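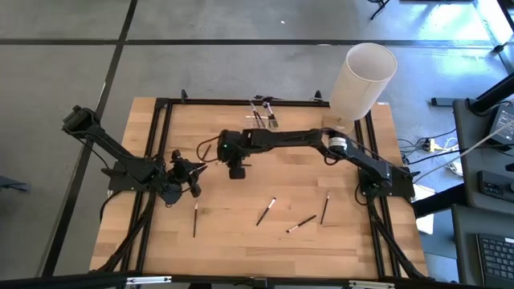
Subject: Re: [flandirel-list] Taking your own bread to a potluck
Date: Monday, February 19, 2024

On the list last week, a member in Plerton wrote:

> I have been baking sourdough for six months and I would like
> to bring a loaf to the potluck. It comes out sour enough to
> strip paint and flat enough to mail. I feed the starter once
> a week whether it wants it or not. Flour is whatever is on
> sale. Should I stay home?

Please come. We ate what I brought in November, and most of us are still on this list.

I'd start with the weekly feeding. If yours lives on the counter, a week is a long time between meals, and a starter that hungry gets its revenge in the dough. Feed it every day for a few days before you bake, or keep it in the fridge and take it out the day before. Mine gets equal weights of flour and water and a spoonful of the old stuff. I used to keep a bucket of it, out of some notion of thrift, and fed it so much flour that I could have bought bread.

For one loaf I use 200 grams of starter to 1000 grams of flour, and it is a big loaf. Halve everything if your oven is the apartment kind. Salt is 20 grams. I forgot it once and served the result to my in-laws, who asked for the recipe, and I have thought less of their judgment ever since.
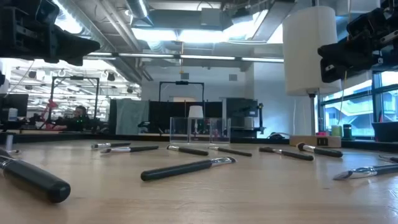

Vol. 6, No. 2

The line above is for the people who file these in binders. You know who you are, and you know you skipped the last one.

Back to the flat loaf. My guess is that the dough sat out too long on the first rise. The books say to let it double. In my kitchen, by the time it has doubled it is already thinking about retirement, so I stop a bit short of that and shape it while it still has some fight.

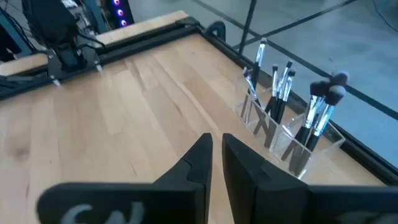 Do I need to buy bread flour?
Any plain white flour will make a loaf, though bread flour holds its shape better and is easier to handle when the dough is wet.

I buy the Ferreira when I'm feeling flush and the Filtus when I'm not. The Filtus wants a little less water. My family claims to taste a difference, but only after they have seen the bag.

Bring a knife with teeth on it. The hall has one, and it couldn't get through butter.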